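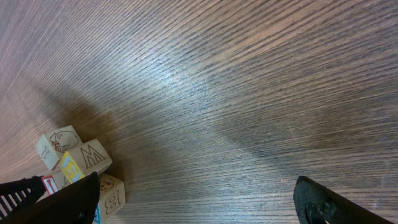 Figure 2. Wrist camera view of the block task on the wooden work surface, with the gripper open and the blocks grouped to the left.

4.2 Workspace and task objects

The arm described in Section 3 was built and tested in the Pornel shared workshop between September and December. The bench there is used by other members during the day, and the installation therefore had to be one that could be clamped down, used and taken away again in a single evening. No permanent lighting was fitted. The recordings were made under whatever light the room offered, and the effect on the wrist camera is considerable. As Figure 2 shows, part of the wood grain is washed out by glare to a pale, bluish white, while soft shadows darken other parts of the same surface. A fixed brightness threshold, which had served well in the first trials on grey card, could not be carried over to the wood and was abandoned.

Wooden alphabet blocks were chosen as the task objects. They are cheap, easily replaced and of nearly equal size, and their printed faces give the detector something to work with. The natural wood of the blocks is pale against the brown surface, but the markings vary a good deal: some faces carry outlined letters in brown, such as the M and the B in Figure 2, and others are coloured, such as the yellow face with a blue E. The blocks were tipped out by hand before each trial and were not straightened afterwards. Tilted and overlapping blocks were accepted as part of the task.

4.3 Gripper and camera mounting

The fingers are the second version produced for this arm. The first version, drawn by Priit Kivi, had straight sides and a narrow tip, and tended to push the lower blocks of a pile away before closing on them. The present fingers are broader. They were printed in black on the workshop's Loramo printer, and the camera bracket was printed in the same batch.

The camera was mounted at the wrist so that both fingers remain in view when the gripper is open. This arrangement has a cost. When the pile lies close to one finger, as in Figure 2, that finger hides part of the blocks nearest to it, and the detector must work from the faces that remain. Moving the camera further out was considered, but the longer bracket shook visibly whenever the wrist turned - a fault also noted by Jawad Tanoli in his build of the earlier Swati arm - and the shorter bracket was kept.

4.4 Procedure

A total of 277 trials were recorded. Each trial began with the gripper open above the work surface and ended when a block had been placed in the tray or when 12 seconds had passed without a grasp. The Starkix motor controller logged finger position and motor current throughout, and the log was matched to the camera images by time. Trials in which the clamp slipped were removed before the analysis. Grasps on single blocks and grasps on piled blocks are reported separately in Section 5, as the two differ in how much of the target the camera can see at the start of the approach.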